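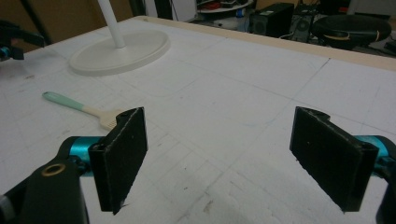
Vavness picks, checks and sells plain household goods for people furnishing a first kitchen or replacing what wore out in an old one. We work from a single long room behind our shop in Nistmont, and most of what we sell passes over the same table before it goes on a shelf. The table is white and marked with faint gray grid lines, and it has the scuffs and blue marks you would expect on a work surface. Mint-green handles with cream heads look bright on it, and a chip or a rough seam is easy to find. If we don't like the way something looks or feels on that table, we don't order it.

How we started

Itziar Cuesta opened the shop with a rack of dish towels, a few pans and a box of wooden spoons. She had spent years buying for a larger housewares chain and wanted a smaller list that she could know by heart. Nerea Moya joined the next fall to do the books and soon took over ordering as well. For a long time the back room was storage. It became a workroom when we got tired of checking deliveries on the counter while customers waited to pay.

We now carry 109 items. The number moves up and down a little during the year, and we are comfortable with it. When something new comes in, we look hard at what it would sit next to, and quite often the older item stays and the new one goes back.
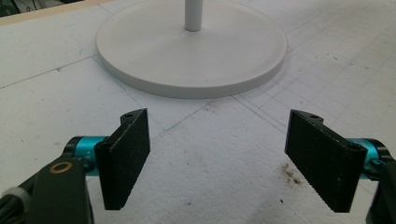

2 min read

What we look at

Sugeng Liem runs the workroom. He keeps a sheet for every item, and the questions on it have hardly changed since he wrote the first one.

With anything that stands up, he starts at the bottom. A stand with a round base and a slim post should sit flat all the way around. Sugeng turns the base a little at a time and presses on the rim as he goes. Then he pushes the post near the top, first lightly and then about as hard as a person would by bumping it with an elbow. He runs a fingertip around the point where the post meets the base, where gaps and sharp bits of finish tend to be. He also drags the stand across a sheet of white paper to see whether it leaves a mark.

Weight matters too. A heavy base is steady but a nuisance to lift when you wipe down the counter, and we have turned down good-looking stands for that reason.

Hand tools get a different sheet. Ainhoa Peñalver does most of these – she cooked in a school kitchen for 15 years and has firm views on handles. She wants a handle that doesn't twist when the head is loaded, and a place to hang it. She looks at the join between handle and head before anything else, and she washes every sample by hand and by machine before she writes a word. 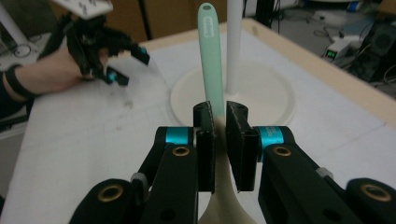 Mint-green handle with a hanging hole near the tip, cream-colored head.

Ainhoa likes two-color utensils more than the rest of us do. Her argument is that you can tell at a glance which end you are reaching for in a crowded drawer. Iñaki Calvo, who packs the orders, thinks they are harder to match with anything else. We stock some of each.

The room

The worktable has a light wooden edge, which Iñaki likes because small things stop there instead of rolling onto the floor. The top is done in pale panels with thin seams between them. We use the drawn lines to keep samples from drifting into each other. A tool goes back to the square it came from, and the person who comes in after lunch can pick up where the morning left off.

Marks build up on a surface like that. Pencil mostly comes off with an eraser. Other things don't, and we leave them until they get in the way of seeing what we are working on.
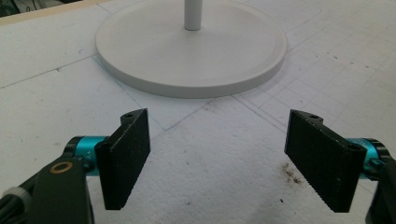
White base and pole on the marked work surface.

Where our goods come from

Most of our hand tools come through Robles, a family wholesaler we have bought from since the beginning. Stands, racks and hooks come from several small makers, and the Skolludberg line of shelf liners is cut to order. We order in lots of up to 600 pieces, less for anything new. When a delivery arrives, Sugeng pulls samples from different boxes and takes them through the same sheet as the first time. If they differ from what we approved, the lot waits while Nerea calls the supplier.

Visiting us

The shop opens at 9 a.m. and the workroom is behind the door at the back. You are welcome to ask for a look at an item's sheet, including the parts where we disagree. We close for a week in October for stock count. Orders placed during that week are packed when we are back, in the order they came in.

For returns, bring the item and the receipt to the counter, or write to Iñaki through the contact page.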